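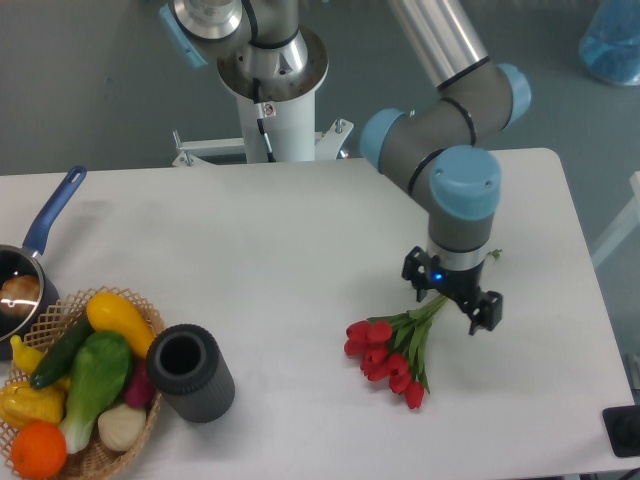 Kirar flat-top work table, white: review after one season of flower work

Reviewed by Pylyp Semeniuk
Posted 2025-09-29

The Kirar is a plain rectangular table with a white top, sold as a general work surface. I bought it for conditioning and bunching cut flowers and for checking color before an order goes out. Red tulips are the hardest thing I put on it, for reasons covered under Color and shadow. I paid full price and have no arrangement with the maker or with Trullilico, the shop that shipped it.

Two tables were bought. The second one went to Lev Marchuk, who uses his for pressing and mounting. Where his results differ from mine I have said so.

Delivery and assembly

The table arrives in two flat boxes. The top is in one, the legs, rails and hardware in the other. Mine came undamaged. Lev's had a crushed corner on the outer carton and a small dent on the underside of the top, which does not affect use. Trullilico offered him a partial refund and he took it.

There are 16 bolts, all the same length, and one hex key. The instructions are a single folded sheet with drawings and no text. Step three shows the long rail with the slots facing out; they need to face in, or the cross rail will not seat. I put it together wrong, took it apart and started over. The second attempt took less than half an hour.

Assemble it upside down on a blanket. Leave every bolt a half turn loose until all of them are started, then turn the table over onto its feet and tighten in a diagonal order. When I tightened each corner as I went, the last two holes were out of line by half the width of a bolt.

The supplied hex key is soft. It rounded at the tip before the job was done and I finished with my own.

Height and reach

Working height is 28 inches with the feet screwed fully in. That is desk height, and it is low for standing work. I am on the tall side and trimming stems at that height for a full morning is hard on the lower back. The feet give about an inch of lift at most and the table gets noticeably less steady as they come out. I put mine on blocks. Lev sits at his and has no complaint.

Depth is good. I can lay a bunch of tulips on its side, stems pointing away from me at an angle, and still have clear surface in front for wrap, ties and a knife. On my old bench the stems always ended up against something at the back and the leaf tips bent.

Stability

The printed load rating is 500 pounds, evenly distributed. I have no way to test that and no need to. Full water buckets along one long side have not caused any sag that shows against a straightedge.

Side-to-side movement is a different matter. Push on the short end and the top moves a little, then returns. Push on the long edge and it is stiff. The cause is that the cross rail sits at one level only, with no diagonal bracing. It makes no difference for bunching. For hand lettering it might, and Lev reports that he can feel it when he burnishes a mount near the corner. He has since pushed the short end against a wall.

The bolts do work loose. I retightened all of them in July and four took close to a quarter turn. After that I added split washers and they have held.

Surface

Water beads and wipes off. Green sap wipes off when fresh and needs dish soap once it has dried. Lily pollen is the real test of any white top. Lift it with tape first; rubbing it with a wet cloth leaves a yellow smear that took me three rounds of cleaner to remove, and a faint trace is still visible from one side in morning light.

Tulip pollen is dark and powdery and has given no trouble. Neither have dropped petals, with one exception: a red petal left under a wet bucket overnight left a pink mark. It faded over a week of ordinary wiping and is now gone.

The top does scratch. A floral knife used directly on it leaves thin lines that hold dirt and turn gray. I cut on a mat now. Lev's has fewer marks than mine, as would be expected from his kind of work.

Pin holders and ceramic pots with unglazed feet should be lifted and set down, never slid.

Color and shadow

I grade by eye. On a dark bench the lower side of a closed tulip reads darker than it is, and bruising is easy to miss. On a white surface enough light comes back up under the bloom to show it. Red is still difficult. Closed, cup-shaped red tulips have deeper patches where the petals overlap, and those patches look a lot like early bruising until the head is turned. With the bunch lying on the white top the shadow beneath it stays a faint gray, and the outline of each bloom is easy to follow, so I turn fewer heads than I used to.

Stem and leaf check is also quicker. Slug damage and yellowing at the leaf tips stand out well on white.

A few limits. The top will take on the color of whatever light is over it. Under my warm lamps it goes cream, and the reds shift toward orange. I changed the lamps. My gray floor helps, being neutral; Lev has a reddish brown floor and sees a slight warm cast near the table edge when the sun is low.

For catalog photos the white will fool an automatic exposure setting. Photos come out gray unless exposure is raised by hand.

Edges and corners

The edges are straight and the corners are square enough to line up a sheet of wrap by feel. They are also sharp enough to catch a hip. I have the bruise history to support this. A small radius on the corners would cost the maker very little, and it is the change I would ask for first.

Water gets under the front lip and hangs there. Wipe the underside along with the top at the end of the day.

Compared with the Rirkine

Before the Kirar I borrowed a Rirkine bench from Mahmoud Samir for 14 days. Differences that mattered to me:

The Rirkine is taller and needs no blocks.
It is braced on all four sides and does not move when pushed from the short end.
Its top is off-white with a slight speckle. Small debris disappears in it, which is pleasant to look at and bad for inspection.
It is much heavier. Two people are needed to move it across a room. I can walk the Kirar by myself.
It costs nearly twice as much.

If the table will stay in one place and is mainly for heavy potting, I would buy the Rirkine. For cut flowers I prefer the whiter top.

Parts and support

One leveling foot cracked in the second week. I wrote to Kirar and received a replacement set of four with no questions asked. The reply listed part numbers for the feet, rails and bolts, all sold separately. The top is not sold as a spare, so a badly scratched one means a new table.

Ratings

Assembly: 3 of 5
Stability: 3 of 5, 4 with washers added
Surface, cleaning: 4 of 5
Surface, scratch resistance: 2 of 5
Use for color checking: 5 of 5
Value: 4 of 5

Recommended for bunching, grading and light bench work. Buy a cutting mat and a set of split washers in the same order. Anyone who stands to work should measure their elbow height first and plan on blocks.

Question received by mail from Aqeel Tarar: can two be bolted end to end? The rails have no holes on the outer face, so not without drilling. Clamps on the rails would hold them together, but the feet need to be leveled as a pair or there will be a step at the joint.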